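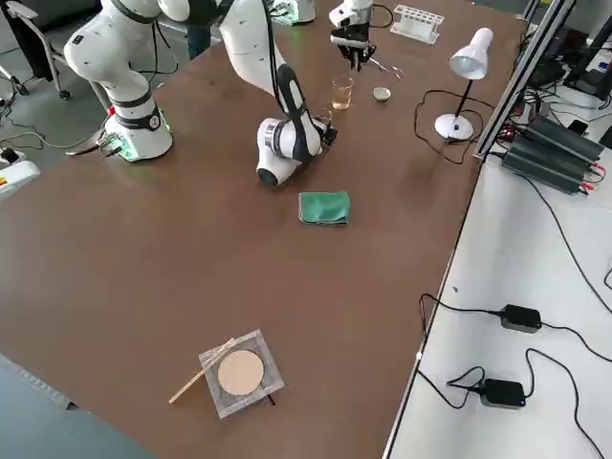 Reading time: 2 minutes (328 words)

Section 7. Moving a department record to a temporary building

Use this procedure when a campus building closes on short notice and its classes, offices and mail need a new location in the Skirkel room scheduler. You need Registrar Editor rights. Last revised 2024-10-23.

7.1 Before you start

1. Sign in to Skirkel and open Buildings > Status.
2. Select the closing building and set its status to Restricted. Do not select Retired. Retired deletes all future bookings and can't be reversed from the Editor account.
3. Export the current bookings as a CSV file and save it outside Skirkel.

Note: Exports stop at 30 days of bookings. For a full semester, run the export once per month and join the files.

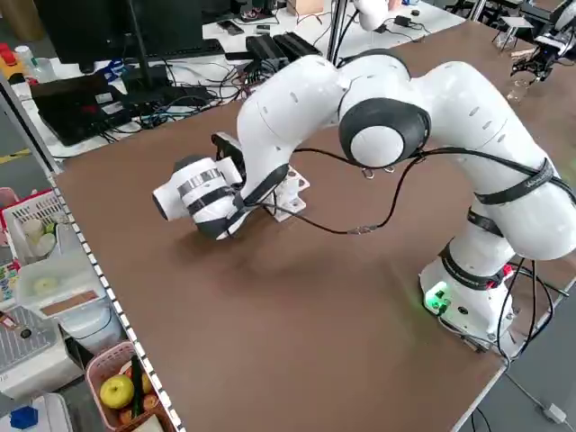
Mylene Rivera wrote in the comments that her export left out evening classes until she switched the time filter from Office Hours to All Hours. The filter resets at each sign-in.

7.2 Assigning new rooms

4. Open Relocate and choose the receiving building. In the default data set these are Nasside Hall and the Unnithan Annex.
5. Set Minimum Seats to match the enrolled number. Leave Preferred Seats blank.
6. Click Match. Bookings with no match appear in red and stay in the old room until you move them by hand.

Caution: Match ignores step-free access. Check every booking that has an access flag before you confirm.
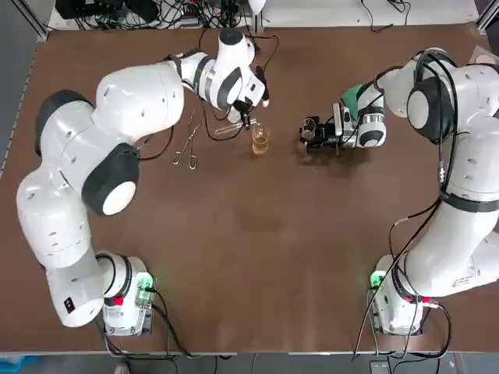 7. Click Confirm. The new rooms show on student timetables after the next sync, which runs at 8 p.m.

7.3 Notices and mail

8. Open Notices, pick the Temporary Move template and enter the start date. An end date is optional. If you leave it blank, the notice reads "until further notice."
9. Forward the building's mail code in Tiltia. Skirkel does not pass this change along.
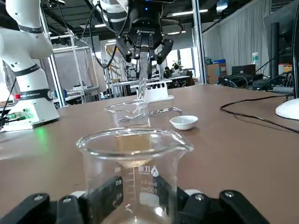
According to Narayanan Kurup, mail codes forwarded in April expired without warning when the end date in Tiltia was left blank, so a date should always be entered there.

10. Sign out of both systems. For returning to the original building, see Section 8.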